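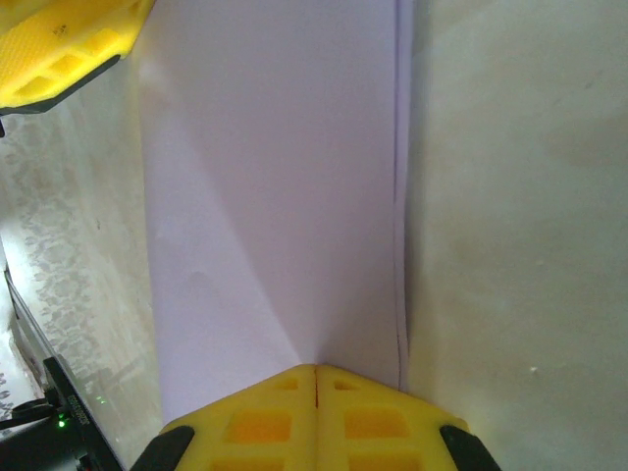
About Us

Welcome, and thank you for stopping by! If you found us through a friend, a wedding guest, or that one very generous quilting newsletter that keeps mentioning us, we're glad you made it. Marora is a small paper and cloth dyeing studio and school. We dye sheets of paper and lengths of light fabric in soft colors, we sell what we make, and most days of the week we teach other people how to do it too.

The studio was started by Aiguo Jin, who had spent 20 years working in a commercial print shop and had, as he puts it, handled more bright white paper than any one person should. He began dyeing leftover stock in his bathtub on weekends. The bathtub has never recovered (we have seen it, and it is a color we would not sell), but the paper came out well enough that a neighbor asked to buy a stack for her daughter's wedding invitations. Then her sister wanted some, and then a bakery on the same street wanted to wrap its loaves in it, which Aiguo talked them out of for food safety reasons and offered them gift tags instead. They still order the tags.

We moved into the old Rotich building when the bathtub arrangement stopped being workable for everyone in the household. It used to be a shoe repair shop, and on damp mornings it still smells a little of polish. The front room is the store. Behind it is the dye room, with the big sinks and the drying lines, and upstairs is the classroom, which gets the best light of any place we have ever worked in and also, we should warn you, the most heat. Dress in layers if you are coming in summer, and wear shoes you don't love.

What we make

Our main line of paper is called Belusora. It comes in 30 colors, most of them on the quiet side: lavenders, grays, a pale green that took us two winters to get right, and a yellow that people either walk straight past or buy every sheet of. We dye in small batches, so one month's blue will lean a touch warmer or cooler than the next. If you're working on something where every piece has to match, please order it all together and add a few extra sheets. We have had some sad phone calls about this over the years, and we'd much prefer to have a happy one with you before you order.

The cloth came later. Nendelum is our name for the light cottons and silks, and it grew out of a class where a student brought her grandmother's handkerchiefs and asked if they could go in the same pot as the paper. They could not, as it happened, but we spent the rest of that spring working out what they could go in, and she got her handkerchiefs done in time for a family reunion. The cloth is sold by the yard or in squares, and bookbinders seem to like the cotton especially. A quilter who drives over from the next county buys our offcuts by the bag, so if you are hoping for offcuts, come early in the month.

We also take custom work. Invitations are the biggest part of it, and our smallest custom run is 500 sheets, which sounds like a lot until you start counting envelopes, place cards, and the ones you spoil. If you need less than that, the ready-made colors are the better way to go, and whoever is in the store will happily lay them out on the long table with you for as long as it takes. Some of our favorite afternoons have gone that way.

Classes

Teaching was never part of the plan. People kept leaning in at the dye room door to ask what we were doing, and it seemed friendlier to hand them an apron. Our beginner class covers mixing a bath, dipping and lifting a full sheet without tearing it (everybody tears the first one, including our teachers on a Monday morning), hanging, and pressing. You take home everything you make. The longer course runs over several weeks and goes into layered color, folded and bound resist patterns, and how to keep a dye notebook that will still make sense to you a year from now.

Classes are open to anyone over twelve, and younger children are very welcome at the family sessions during school vacations. Those are louder and a good deal messier, and Aiguo teaches nearly all of them himself because he won't let anyone else have them. No experience is needed for any of it. We've had retired chemists and people who were sure they were colorblind, and one gentleman who signed up by accident, thinking we were the pottery studio, and stayed for the full course.

How we work

We're careful with water. The rinse water from our paler colors is saved and used to start the next bath, and we plan each week's dyeing from light to dark so that we drain the tanks as seldom as possible. We buy our paper from 2 mills and have stayed with both of them since the beginning. The dyes are a mix of plant-based and synthetic, and the label on every pack tells you which you're getting – we know that matters to a lot of you, and we're always glad to talk about it.

Every sheet is looked over before it is packed. Small marks and soft creases are part of handwork and we leave those alone, but anything with a real flaw goes in the seconds bin by the register, where it is sold cheaply to teachers, scrapbookers, and anyone else who likes a good rummage.

Visit us

The store is open Tuesday through Saturday, and you don't need an appointment unless you're coming about a custom order. Parking is on the street, or behind the hardware store after five, when they don't mind. Each April we open the dye room for a weekend so that visitors can dip a sheet of their own. There's usually cake, and always a line for the indigo.

If you can't get here in person, write to us and tell us what you're making. Please include your colors and the date you need things by. We answer everything, though it may take us a day or two if we've got our hands in the sinks.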